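Prellitz Disassembly Method: Set-up Guide

Section 5. Preparing a tower and running your first removal sequence

Reading time: 9 minutes
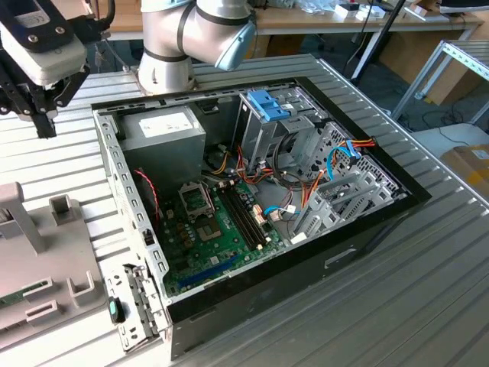 5.1 Before you begin

Welcome to the part of the guide where things start to move. If you have worked through the earlier sections, your arms are bolted down, your network is talking to itself, and you have probably had at least one cup of tea while waiting for the calibration to finish. This section takes you from a desktop tower on the bench to a complete, logged removal sequence, done the way we did it for the results reported from the Tostavdale bench.

A few words on the method, as the steps make more sense once you have the idea in your head. Prellitz does not follow a fixed script for each model of computer. It learns a policy from demonstrations given by a person, and then asks for help whenever its own confidence drops below a threshold. Every time you help, your correction is saved and folded into the next round of training. Houshang Nikzad, who wrote most of the correction code, likes to call this "teaching by interruption", and after an afternoon of it you will see what he means!

You will need:

- one desktop tower, any make, unplugged from the mains
- the fixture block and the bracket supplied in the kit
- the Vaher control software, started and showing a green status light
- a crosshead screwdriver for the jobs you do by hand
- a tray for loose screws

CAUTION: Never open a power supply unit. The capacitors inside can hold a charge long after the machine has been unplugged. The method treats the power supply as a single sealed part, and so should you.

5.2 Preparing the tower

1. Unplug the tower and hold the power button in for 5 seconds. Leave it to stand while you read the rest of this section.

2. Take off the side panel and set it well out of the way. We do this by hand, as side panels differ so much from one case to the next that teaching the arm to do it was more trouble than it was worth.

3. Lay the tower on its side on the work table so that the inside faces upwards. The policy was trained with cases lying down like this, and it does poorly with a case standing up.

4. Turn the tower until you can see the power supply, the drive bays and the memory slots clearly in the live view. You needn't be fussy about the angle. The training set has a good deal of variety in it, and a case that sits a little askew is no trouble at all.

5. Look for cables lying across the part you want to remove first. Power leads and data cables love to drape themselves over everything, and you should leave them just as they are. Tidying the cables by hand makes the first run look splendid, but it gives you a result you can't repeat on the next machine.

6. Press gently on the upper edge of the case. If it rocks, steady it before going any further.

NOTE: The processor and its cooler may already be missing from a second-hand machine, and the memory may be gone too. Mark missing parts as "absent" in the parts list. If you leave them as "unknown", the planner will spend a long time looking for them – it is rather dogged in that way.

5.3 Recording demonstrations

The starting policy in the kit was trained on 3,000 demonstrations, which is enough to get going with common cases. For your own bench you should add a set of your own. We suggest 200 for a new kind of case, spread over several sessions, as tired hands give poor demonstrations and the policy will cheerfully learn every one of your bad habits.

1. In Vaher, open the Demonstrations page and choose New set. Give it a name you will still understand in July.

2. Pick one target part from the list. Drives and data cables are good places to start.

3. Move the arm to its resting pose and press Record.

4. Guide the gripper to the part with the hand controller. Go slowly on the approach and pause for a moment just before you close the fingers. That little pause gives the training code a clean place to divide the movement into approach and grasp.

5. Carry out the removal, put the part down and return to the resting pose. Press Stop.

6. Mark the demonstration as Good, Usable or Discard. Please be strict with yourself here. Kristaps Butkienė compared policies trained with and without the Usable group, and on cable removal the smaller, cleaner set came out ahead.

CAUTION: Keep your hands and sleeves away from the table while the arm is powered. Use the stop button before you reach in, even if it is only to pick up a screw.

5.4 Running with corrections

1. Load your trained policy and set the run mode to Assisted.

2. Leave the confidence threshold at its default for your first run. You can lower it later on if you find you are being asked for help more often than you would like.

3. Press Start and watch the arm plan its first approach. The proposed path is drawn in orange over the live view.

4. When the arm stops and the request tone sounds, take up the hand controller and finish the movement yourself. Press Release to hand control back.

5. If a cable snags, ease the gripper back along the path it came by. Please don't pull harder. A torn connector ends the run and spoils the comparison with your earlier ones.

6. Let the run finish, then save the log. Each correction is stored with the few moments before it.

7. After 16 runs, retrain overnight using the Merge corrections option.

NOTE: Expect the second round to ask for help in different places from the first. This worried us when we first saw it, but it is quite usual. Once the policy gets past its early stumbling blocks it reaches parts of the job it had hardly tried before, and there it needs you again. Compare whole runs, from first grasp to last, and don't be downhearted by any single step.

5.5 If something goes wrong

The arm hovers over a part and will not descend. Check the lighting first. Bare metal throws back strong reflections, and a lamp moved a little to one side will often cure it.

The gripper closes beside a cable. Repeat the camera calibration in Section 3. If the error stays the same after that, add more demonstrations of thin cables.

A latch is found but not opened. Plastic latches vary a great deal, and the starting policy knows only a few kinds. Record a separate set for the latch by itself, away from the removal of the drive.

The log will not save. Make sure that the Pliswood storage folder is connected, then choose Save again. The run is kept in memory until you close Vaher, so there is no need to hurry.

Related sections

Section 3. Calibrating the cameras
Section 4. Fitting the gripper fingers
Section 6. Reading your run logs
Section 7. Sharing demonstration sets between benches
Appendix B. Parts list and naming rules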